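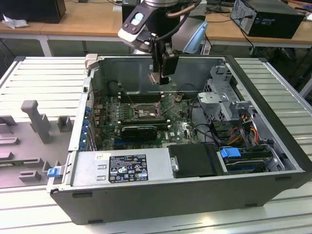

I've been living with the Brimura disassembly policy since November, so consider this a review from somebody who has grown fond of it and still wants to complain a little. The idea, from Tímea Major and Dénes Tóth, is to train on short human corrections instead of full demonstrations, and the release comes with 1,560 of them. We run it on old desktop towers laid on their side with the panel off, and the spot I care most about is the one under the fingers there: an empty CPU socket with the lever up, RAM slots along the back, a graphics card close by and not much room for a wrist. Most methods I've tried get shy in there. Brimura goes in slowly and stays polite (I really do enjoy watching it!).

**What I liked:** Setup took me one Saturday, and 790 of the corrections were plenty to get sensible behavior on our own cases. The paper is a pleasure to read, too.

**What I didn't:** Cables. Anything that droops or bundles still confuses it, and the retry logic gives up after 2 attempts, so I raised that to 5. The logging is also a mess, though Bence Kovács has promised a patch.

Four stars from me, and I'd pick it over Latuheru for tight cases.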